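Stavow Desk-Side Tower Stand, Low Model

Home > Office > Under and Beside the Desk > Tower Stands

In stock. Ships flat, with one hex key, which you will lose.

Your computer has been living on the carpet for years, breathing in whatever the carpet has to offer. The Stavow lifts it off the floor on a steel tray with four locking casters, so the vacuum can get under it and your feet can stop using it as a heater.

The tray slides open to take wide old towers as well as the slim ones they sell now. Two padded side rails keep the case upright when somebody rolls it into the filing cabinet. It will hold 97 pounds, a figure our designer Maarja Vītola arrived at by adding boxes of printer paper until she ran out of boxes. We have yet to meet a home computer that comes close.

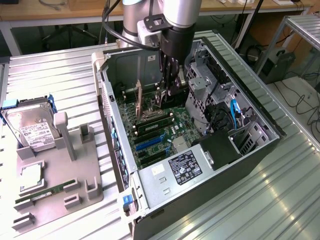 Assembly takes one person and a cup of coffee. Bolt the casters on first, then the rails, and leave the rail bolts finger-tight until the tower is sitting in place. People who tighten everything first get to do it all again, and they write to us about it.

A word on flooring. The casters are soft rubber and behave well on wood and tile. On deep shag they sink, and the stand becomes a piece of furniture that stays where it is. Jamila Uddin in our Cledton shop can swap in the larger wheels if you ask before the order ships – after that you're on your own with a wrench.

What's in the box
Steel tray, black or putty
Side rails with felt pads, 2
Casters, all four locking
Bolts, plus 3 spares
Hex key (see above)

Warranty: 2 years on the frame. Felt pads aren't covered, mainly on account of cats.

From customers

"Bought it for the tower, now the dog's water bowl is on it. Very steady." – Anselmo C.

"Putty is more of a beige. I like beige, so fine." – Jhair C.

Goes with: Quintero cable sleeve, Vinoris footrest (the flat one; the tilting one hits the casters).

Questions about fit? Measure the width of your case at the feet and send it to Cristian at the order desk. He answers mail every day except Sunday.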